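The Yellow Cup Stays

Print this post | E-mail this post

I have been promising to write about the bathroom shelf business since May, and every time I sit down to do it I end up out there with a cloth in my hand, moving things from one side to the other. So this is me, finally sitting down, with tea, and the door shut.

Those of you who have been reading for a while will remember the state of the old cabinet. It came with the apartment, it was too deep, and whatever went to the back of it stayed at the back of it. When I emptied it out on a Friday evening I found 13 little hotel shampoos, three combs, a tin of hair wax my brother left behind, and a bar of soap still in its paper that must have been from my aunt, who gives everyone soap. I sat on the edge of the tub and opened every bottle and sniffed it. That took most of the evening, and I don't regret it one bit.

The cabinet went to a neighbor who wanted it for paint cans, and I decided to try living with hanging things. My sister swears by hanging things. She has a rail in her kitchen, a rail in her hallway and a rail in the laundry room — I believe she would put one in the car if she could. I bought mine at Akgül, the hardware place behind the bus station, where the man at the counter cut it to length for me and then spent a good while telling me about his own bathroom (green tile, very old, he won't let anyone touch it). The whole lot, with the baskets and the screws, came to 126, and I had budgeted more, so I was pleased all the way home.

What I like about a mesh basket is that it doesn't hide anything from you. If it's full, it looks full. You can't push the hotel shampoos to the back, there being no back to speak of. It also lets the drips through, so I no longer get that gray ring under the conditioner.

Then there was the question of the cup. I have had a yellow cup with a wavy rim for 18 years, through four apartments, and it has held toothbrushes, pencils, daffodils, and for one strange winter, all my bobby pins. My first thought was that it wouldn't go with the marble and the silver trim, everything so pale and smooth, and I put it away in the bedroom for a week. I missed it terribly! A bathroom that is only gray and white feels to me like a dentist's, however nice the dentist. So back it came.
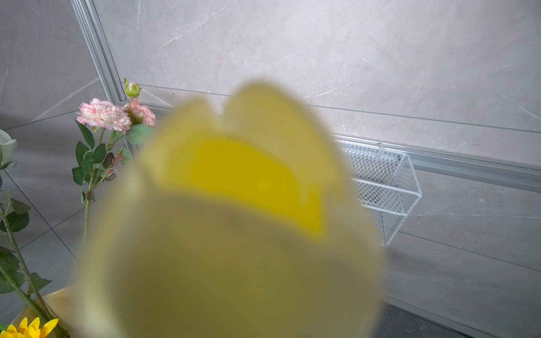 Güven Coşkun wrote in to say that baskets on a rail are all very well until somebody fills one with glass bottles, and that I should keep the heavy things low and give the mesh a scrub with an old toothbrush every couple of weeks, otherwise the soap builds up in the corners and goes hard.

I took that to heart, and the big bottles have moved down to the side of the tub. The toothbrush scrub I have done exactly once so far, but it did come up nicely, and I've left the old brush where I'll see it. Next I want to tackle the towels, which are still piled on a chair in the hall — my sister already has a rail in mind.

Contact | Copyright, all posts and photos by the author | Back to top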